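### Cell 2: the cable question, again

Readers of the March issue will remember we were promised that the two-arm cell at Pratberg would need "next to no looking after". The log now stands at 47 entries, and most of them say the same thing: camera cable.

Padetti, who supplied the cell, want every cable clipped tight to the arm. We tried it. The clips were fine until the wrist turned, and then the plug took the strain. Xavier, the in-house control program, stopped with fault 414 each time, which the manual explains as "see supplier".

So the clips are off and the cables have been given slack. I am not convinced this is a cure – a loose loop can snag as well as a tight one can pull – but the plugs are easier on the fingers to change.
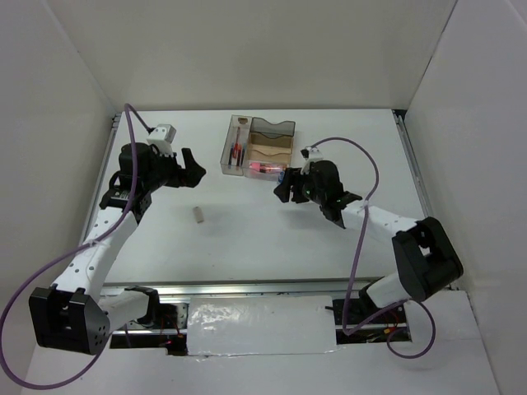 *Photo: Pratberg workshop*

Both purple cables now run free from the camera mounts on the grippers. The one on the right goes up in a high arch before it drops past the shoulder joint, and I would like to see it after a month of real work before anyone calls it settled.

Fakow have offered a ready-made cable guide, part 854, and say it fits any arm. We have heard that before. Please leave the slack as it is and write down every stop, even the short ones.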